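Jenden Bell Memorial

The Jenden Bell Memorial is a public monument in the river town of Jenden, built to mark the flood that struck the lower town in the early hours of a March morning. It stands on the raised bank above the old ferry landing and consists of a low stone wall, a bronze bell in an open timber frame, and a gravel court used for the yearly remembrance service. The names of the 160 people who died are cut into the wall.

Background

The flood followed nine days of rain in the hills above the town. The embankment at Dradeo, upstream of Jenden, gave way shortly before dawn, and water reached the market street in less than an hour. The lower town had 3,091 residents at the last count before the flood. Most got out by the hill road or were taken off roofs by boat during the day. The worst losses were in the lanes behind the rope works, where many houses had a single story and no way up to the roof.

The ferry bell was rung by hand as a warning until the landing itself went under water. It was found in the silt downstream the following summer, cracked at the lip but otherwise whole. The town kept it in the council yard while its future was argued over. Some families wanted it melted down and recast, and others wanted it returned to the landing as it was. The second view won out, and the crack was left unrepaired.

Design and construction

The memorial was designed by Snežana Pavlović, whose plan was picked from a shortlist of five. Her first drawings showed a tall column with the bell at the top. Relatives of the dead objected that older people would not be able to read the names or touch the bell, and the column was dropped in favor of a wall at chest height.

The stone is gray sandstone from the Ung quarry. Names are arranged by street, in the order a walker would have passed the houses, with members of one household kept together. Three spellings were corrected after the wall was finished, and the replaced blocks are slightly paler than the ones around them. Pavlović also left a blank course at the north end for names that might be added later. Two have been.

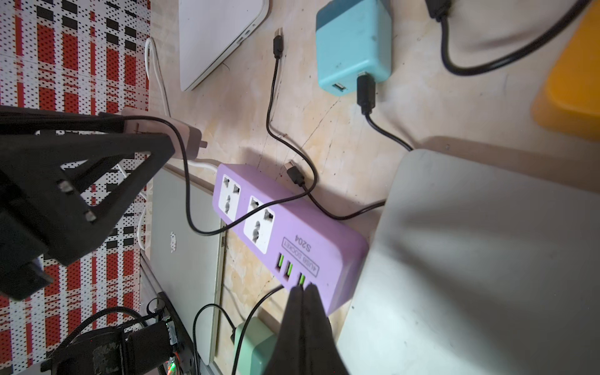
Why is the bell rung with a rope and not by a motor? The families asked for it to be rung by hand, as it was on the night of the flood, and the ringer is chosen each year from the streets of the lower town.

The annual service

The service begins before sunrise at the upper church. People walk down the hill road without music and gather in the gravel court. The order has changed little over the years:

The bell is rung once.
Two minutes of silence are kept.
The names are read by pupils from the town's two schools.
Wreaths are laid, with the families going first and the council last.
The bell is rung again and the court is opened to the public.

The reading takes up most of the service. In the early years the mayor read all the names, but this was given up when a mayor lost his voice partway through and a schoolteacher, Lerato Mnguni, finished the list from the crowd. The following year she was asked to train a group of pupils, and the practice stayed.

Boat crews from Dradeo have attended since the third service. Their presence was not welcomed by everyone at first, as many in Jenden blamed the upstream town for the state of the embankment. The inquiry found that the embankment had been poorly kept by the regional water board and did not fault either town. Since then a Dradeo crew has laid its own wreath from the water — the only part of the service that takes place off the bank.

The Dritus lamps

On the evening before the service, 336 lamps are set along the high-water line, which runs from the landing to the foot of Dritus Hill. They were first placed by residents of the hill who had taken in families after the flood. The lamps are plain glass with a candle inside, and they are collected the next morning. In years of high wind the candles are not lit, but the lamps are still put out.

Care and access

The court is open at all hours and has no gate. The wall is washed twice a year with water only, after an earlier cleaning product left stains on the south end. The bell rope is removed between services.

Last updated: 2020-08-22

Comments

rivermouth: My grandmother's street is listed as Cooper Lane on the wall, but she always called it Cooper's Row. Were they the same place?

T. from the hill: Same place. It was Row on the old maps and Lane after the rope works was built.

hannelore_k: The lamps go past the foot of the hill now, up to the bus shelter. They moved the end point a few years back when the path was redone.

oldferryman: Good article. You could mention that the frame for the bell was replaced once. The first one rotted at the feet.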